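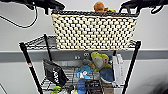 Woven basket on the top shelf of the cart, two soft toys showing over the rim.

Playroom storage, Odum house, October. The cart is a wire unit, black, rated to 60 kg per shelf. Baskets go up top, bags and boxes below.
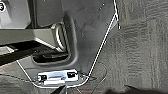 Grey moulded plastic, metal plate and carpet.

The carpet is low pile, colour code 356. It was vacuumed before the cart went in.
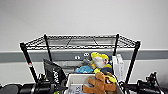 Top shelf clear, yellow and white toy underneath.

Cross wires brace the unit beneath the top shelf. Posts were levelled against the wall at 16 mm clearance.

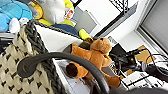 Montri Suwannarat, storage fitter

Brown plush dog beside the knitted basket. The rim is a thick dark grey braid and the inside is smooth and white.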